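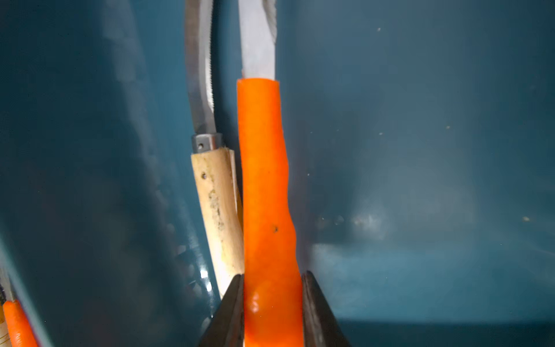
Week 6: Edges, handles and the harvest

Courses > Rural History > Handouts > Week 6
4 min read

Right, last week we got as far as the hay, and I promised I'd stop going on about hay. So this week is corn (wheat, barley, oats, anything you'd make bread or beer from) and the people who cut it.

For a very long time the tool was the sickle. You grab a handful of stalks, cut low, lay them down, shuffle forward. It's slow and murder on the back, but you lose very little grain, and women and men both did it. The scythe is quicker but shakes the ears about, so plenty of farmers kept it for grass and barley long after you'd expect.
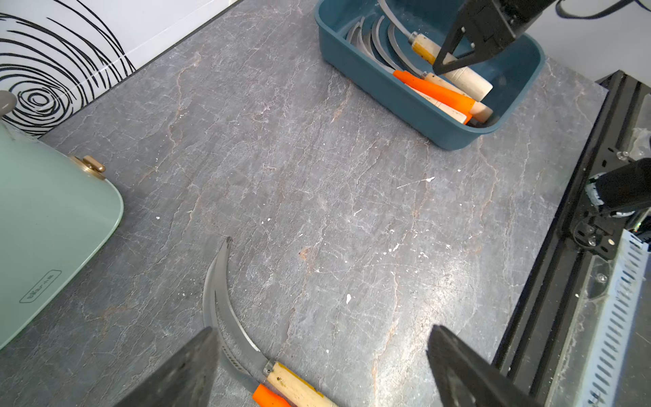
Fig. 2. Sickle with a curved steel blade.

Do read the Comfort Asante chapter before the seminar, pages 33 to 52. It's the best thing I know on harvest wages! She has one parish where 64 reapers were hired in a single season, and the quarrels over beer are wonderful.

Things to think about:
- Who got paid by the day and who by the acre?
- Why did gleaning matter so much to poorer families?
- What happens to village work once the reaping machine turns up?

Adom Bawa has the spare copy if the library's is out. Essays are about 40 lines shorter than last term, so please don't panic. Plans to me by the end of March.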